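# The Hearing at Grotico

It was a Wednesday in June, and the hall at Grotico had its windows propped open with hymn books.
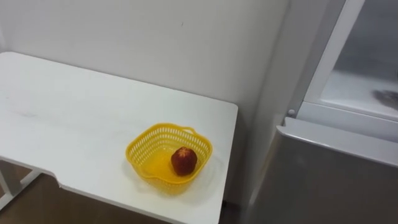 ## Morning

Csenge Szűcs had written her speech on the backs of seed packets, which had seemed a sensible use of them at the kitchen table and seemed rather less so now that she was fourth on the list and couldn't find the one with the carrots on it. The carrots were the opening. Without them she began on the leeks, halfway through a sentence about groundwater.

She'd driven in from the Hegyi road with the dog's blanket still over the passenger seat, though the dog had been gone since the autumn, and she'd talked the whole way, trying out the voice she meant to use. A calm voice, she'd decided, a neighbourly one. Her mother used to say you could tell a man his barn was on fire in a neighbourly voice and he'd thank you for it, and then of course go and run for a bucket.

The company was called Cludel and it wanted to put a gas line under the river. It had sent a pleasant young man in a pale blue shirt, and he had a map of the valley on which everything was the colour of mint ice cream except the line itself, 511 kilometres of it, which was a cheerful orange. Csenge looked for her own place on the map and found it just under the letter G in Girneo, where the creek comes down. The G was sitting on her orchard.

"The crossing takes eight days," the young man was saying. "We drill underneath. The riverbed isn't touched."

"And the fish?" asked somebody near the back, who had a cold.

"The fish won't know we've been."

Csenge thought about that. She'd known that river for the whole of her life, had learned to swim in it and very nearly learned to drown in it, and she had never once felt sure of what the fish knew. When the mill upstream was still running, her father used to lift stones out of the shallows and show her the caddis larvae underneath, each one in its little coat of sand, and if there were none he'd put the stone back very gently, the way you'd close the door on a room where someone was ill, and they would walk home without talking much.

## After the Break

They gave everyone tea, and a square of date slice if you were quick. She found the carrots in her coat pocket, stuck to a peppermint.

"Two minutes each, please," said the woman with the bell, when it was time, and Csenge went up to the microphone and bent it down towards her, and it squealed, and she said sorry to it.

She read the carrots, and then the leeks. She'd meant to go on to the beans, where all the figures were, the 200 wells between here and the Hegyi bridge and how deep each was dug, but she looked up and the young man was listening with his pen still, and her eye went back to that big black G.

"You've got a letter on my orchard," she told him. "I don't mind it, it's a nice enough letter. But there's a spring under there, and it isn't on your map at all. It comes out by the old plum and runs down to the crossing, right where your orange bit goes in. I'd like you to come and see it, if you've got boots."

The bell rang. She had three packets left, and she squared them up and put them away.

He caught up with her outside, by the cars, with the map rolled under his arm. He hadn't any boots. What size was he, she wanted to know, and he told her, and she stood there working it out, because her father's were still in the porch with newspaper in the toes, and he'd been a fairly big man, though not in the feet.

"They'll pinch," she said.

"That's all right."

So she took the dog's blanket off the seat and shook it out over the gravel, a good long shake, and folded it, and he got in with the map across his knees. She told him about the caddis larvae as far as the turnoff. After that the road was rough and she needed to concentrate.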